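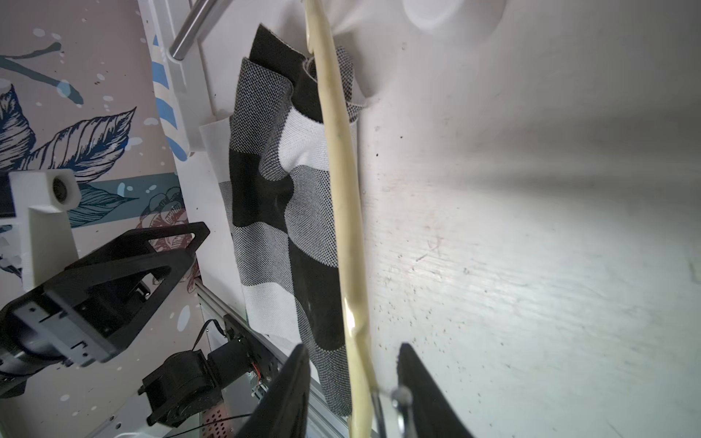

Two-finger gripper at the hanger, with a checked cloth over the bar. Wrist camera view.

Cekness H2 Hanging Cell
Garment and flat linen handling for laundries, hire stores and returns rooms

The H2 is a single-arm cell for work with hangers. It takes a hanger with a cloth or light garment on it, carries it between rails and hands it over at a fixed point for inspection, pressing or bagging. It is built for rooms where people already do this work by hand and where the rail layout can't be changed much.

The cell does not fold, button, or sort by fabric. Those jobs stay with the operator.

GRIPPER
Two angled fingers, black, parallel closing. The taper lets the fingers pass either side of a hanger without spreading the cloth. Fingers are held by two screws each and can be changed with the arm parked. Finger pads are a wear part: inspect every 80 hours of running, replace when the grooves are no longer visible.

Hangers accepted: wood, plastic-coated steel, moulded plastic. Bare wire hangers are not accepted. They turn in the fingers under load and the cell will stop with fault 13.

Mixed hanger stock is allowed, but each type has to be taught once. Teaching takes a supervisor login and is done from the panel. Worn or varnished wood should be taught as its own type, as the shine affects how the camera finds the edge.

CAMERA
One small camera at the wrist, looking along the fingers. The view is shown on the operator panel whenever the arm is moving. Strong patterns (checks, stripes) are read without trouble in most light. Black cloth against a dark background is the weak case; fit the cell against a light wall where there is a choice.

Images are kept for the current shift and then overwritten. Longer storage is off by default and needs a key from Cekness.

RAILS
Works with round rails on open brackets. Closed-loop conveyor rails need the Ornico adaptor plate, ordered separately. The rail must be fixed at both ends; a rail that swings will be reported as a missed pick.

WHAT CHANGES FOR THE OPERATOR
On a manual line one person lifts, turns, checks and rehangs. With the H2 the lifting and rehanging go to the arm and the check stays at the handover point, at a height set for the person working there. The height is stored under their login, so a change of operator means a login and not a spanner.

The pace is set from the operator's side. The arm waits at handover until the pedal is pressed. There is no timer on this step and none can be added from the panel. We have been asked for one and have left it out.

Reaching overhead is reduced. Standing time is not, and a stool or perch should be planned in with the cell. Operators also spend more of the shift looking at one spot, so handover lighting matters more than it did before.

Expect extra work in the first weeks. Someone has to teach hanger types, clear missed picks and keep the log. At the Fedard linen store this was done by Begoña Barrios, shift lead, whose notes from June are the basis of the fault table in the current manual. Two of her points are worth repeating to any new site:

"Bunched cloth at the top of the hanger is the usual cause of a missed pick. Pull it straight before it goes on the rail and most of the stops go away."

"Give the clearing job to the people on the line, with time for it. If they have to wait for maintenance they go back to doing it by hand."

Missed picks are logged against the hanger type and the rail position. They are not logged against the operator's login.

SAFETY
The arm slows when the guard light is broken and stops when the gate is opened. It does not restart on closing the gate; the pedal must be pressed. Cables at the arm base should be checked weekly for loops that can catch.

SERVICE
Pads: every 80 hours, inspect
Camera window: wipe daily, dry cloth
Arm joints: every 2,000 hours, by Cekness or an approved fitter
Gate switch: test at the start of each shift

ORDERING
H2 cell, with arm, gripper, camera and panel
H2-A Ornico adaptor plate
H2-F finger pads, pack of 5
H2-P second pedal, for left-side working

Training for operators is included and is held on site — one day for line staff, a second for supervisors. Sites supplied through Rajput should book training with them and quote the cell number from the plate by the gate.

Technical questions: Tamunoemi Bassey, applications desk.

Page revised 2019-09-06. Replaces the H1 sheet, which had the pedal and gate wiring reversed in the connection table.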